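Storage and Materials Handling, Unit 6
Handout: What the shelf is supposed to do for you
Revised 11 April 2019

Read this before the practical. It replaces the older sheet on color coding, which promised more than it could deliver.

1. The usual claims

Most textbooks on small-parts storage open with the same promise: paint the posts one color and the rails another, give every item a labeled place, and search time drops. The suppliers' catalogs say it louder. The Witau catalog, which you will find in the reading folder, gives a saving for every product it sells and a source for none of them. Treat those figures as advertising.

The claim may still be partly right. Our difficulty is that very few people test it under the conditions they go on to work in. A shelf gets photographed on the day it is finished. By May it has a box hanging off it and a cable across it, and the catalog has stopped looking.

2. Color on the structure

Color on posts and rails is there to help you see the structure. It says nothing about what is stored there unless somebody has written down a rule and the people using the shelf know it. Ask three users of the same rack what the red parts mean. If you get three answers, the paint is decoration.

A glossy surface under strong light is a separate matter. Gloss wipes clean easily, and that is the argument you will hear for it. It also throws light back at you, and a label that reads well at a desk may be hard work at the shelf. Check labels where they will be used.
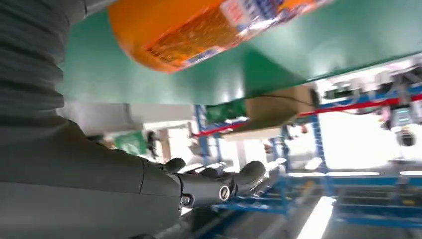 Photo: course archive, Storage and Materials Handling

Green surface, red rails, blue uprights: a good deal of color, and I still could not tell you from the color alone where the orange container belongs. It has a printed label, and at this angle the small print is no use. Bright packaging helps you find a thing you already know. A stranger to the shelf gets much less from it.

Look also at the tan box under the green surface. The space beneath a shelf fills up in nearly every workshop I have visited, and almost no storage plan includes it. Boxes there sit partly in shadow, so whatever is written on them needs to be larger than you think. The thin cable nearby raises the ordinary question of what it will snag on when the box is moved.

3. The Plimus trial

You will see this cited, so you should know how thin it is. Plimus timed 1,156 retrievals before a relabeling project and 1,670 after it, and reported an improvement. The two sets were collected by different staff on different shifts, and the second group had been told what the project was for. There was no shelf left unchanged for comparison. I would not throw the result out, but I would not buy a rack on the strength of it either.

The Zeman checklist is more modest and more useful. It asks whether an item can be identified, reached and put back by a person who did not set up the shelf. The third part is where most shelves fail.

4. For the practical

Work in pairs. Choose one shelf in the building and leave it as you find it.

Write down any color rule you can infer, then ask a regular user for theirs.
Pick 10 items and try to read each label from normal standing distance.
Record what is kept underneath the shelf and whether it has a marked place.
Note any cable within reach of a box you would need to move.
Repeat the label reading with the nearest light switched off, if that is safe.

Hand in 2 pages at most. Report what you found even if it is dull. A finding of "no difference" gets full marks if the method is clear, and a large improvement with no comparison will be sent back.

Reading: Zeman checklist, all of it. Witau catalog, introduction only. The Hurix guide to shelf labels is optional; its section on type size is sound, the rest is mostly about selling you a printer.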